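Change the pads before they need it

Most of the talk about grippers is about the motor, the camera or the software. I look after the gripping end, and I think we spend our care in the wrong place. The pads do the work and they are the last thing anyone checks.

At Dellside we run 2 grippers of the same pattern, plastic fingers with ribbed pads screwed on. The Arano sheet says to change pads at 1000 grips. One set came off at 717 with the ribs rounded over at the tips. The other went to 1019 and still looked fine. A single number for both is no use. Somebody has to look at the ribs.

What I would like to see is a short check before every session. Close the jaws on nothing and see if the pads meet square. Run a thumbnail across the ribs. Put a driver on each screw, but don't lean on it, as the housings are plastic and the holes will strip. Then close on a plain bottle and watch whether it tilts.

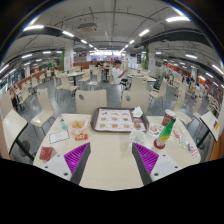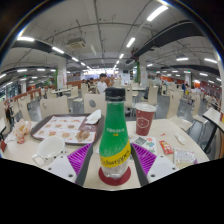

Jaws open at the table edge in the first, closed on the green bottle in the second.

A bottle is a good test piece. It is tall, it has smooth sides, and a pad that sits a little crooked will show up as a lean. Foam blocks hide that sort of fault and I would stop using them.

The usual complaint is that this takes time. It does. We lost most of a day in February to a pad that had crept on its screws, and the first thing we did was recalibrate the camera, twice. The check would have found it before we packed the case.

I would also keep a log for each finger, left and right apart. They wear differently, and swapping one pad on its own leaves the pair uneven. Change both, write down the count, and keep the old ones in a labelled bag for comparison.

June 2026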